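## Chapter 3 – Rules for Grippers at Home

Rhys Trevaskis, for the Flirside course. Revised 8 September 2026.

Start with a bin. Most students want to start with the arm, or the software, or the law. Bin first.

A household is a workplace with no lines on the floor. No yellow tape, no light curtain, no supervisor's booth. Factory rules grew up around fences – keep the people out, keep the machine in, lock the gate. Take the fence away and most of those rules stop making sense. Some don't. This chapter sorts out which.

Three words before we go on, used the same way all through the book. A **rule** is something you must follow, usually becuase a law or a contract says so. A **standard** is a written agreement on how to do a thing, and it binds you only when a rule or a contract points at it. **Good practice** is what careful people do with no one making them. Students mix these up in every exam. Please don't.

### 3.1 The task and its edges

Any job at home has to be written down before it can be judged safe. Not a long document. One page will do. What is being picked up, from where, put where, and what else is within reach of the fingers. That last part gets skipped the most.

Take rubbish. Sounds simple. But a bin at home sits among bedding, rugs, chair legs, cords, pets, feet. The contents change daily. A carton has flat sides and a stiff shape, crumpled paper has neither, and a small round container can roll. One grip setting for the lot is poor practice, even when it works.

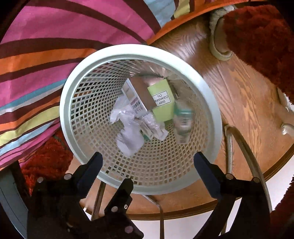
*Figure 3.1 Two-finger gripper, hand-held, at a mesh wastebasket. Note the fabric and chair leg close to the work.*

Look at the figure again once you have read section 3.4 and mark the contact hazards on a copy. Loose fabric is the one people miss. A draped edge can be caught between fingers and dragged, and whatever is sitting on it comes too.

### 3.2 Who is holding it?

A gripper held in the hand is a tool. Put the same gripper on a powered arm and you have part of a machine, and different duties apply. Guarding, stopping distance, speed, who may stand where. The fingers haven't changed at all. The paperwork has.

Cundness, the fictional-sounding but very ordinary supplier in our case study, got this wrong for a whole season. Their hand tools were checked as hand tools. Fine. Then the grippers went onto arms at the Stonmont flats and the old check sheets went with them. Fifteen lines on the sheet, not one about unexpected movement. You will read the full case in 3.6.

Good practice here is short:

- New mounting, new assessment. Every time.
- Write the date and the mounting on the sheet, not just the tool number.
- Old sheet goes in the file, not on the wall.
- If the operator changes, brief the new one before the first pick.

### 3.3 Force, speed and the soft stuff

Site limits belong in the task page. The Casado worksheets at the back of the chapter use a grip force limit of 40 newtons for training runs. That is a teaching figure – do not carry it onto a real job. Real limits come from the assesment, the maker's instructions and the standard your contract names, in whatever edition it names. Check the edition. People don't.

Speed matters as much as force. A slow finger pressing a wrist is a nuisance. A quick one is an injury report. Set both, write both, test both with the real load.

### Before you read on

1. Write a one-page task description for emptying a bin in a room you know well. Include everything within reach of the gripper.
2. Sort these into rule, standard or good practice: a clause in a cleaning contract, a published test method, a habit of clearing cords off the floor.
3. Your hand tool is being fitted to an arm tomorrow. List what has to be redone, and who signs it.

Keep your answers. You'll need the first one for section 3.4, where we start on hazards properly.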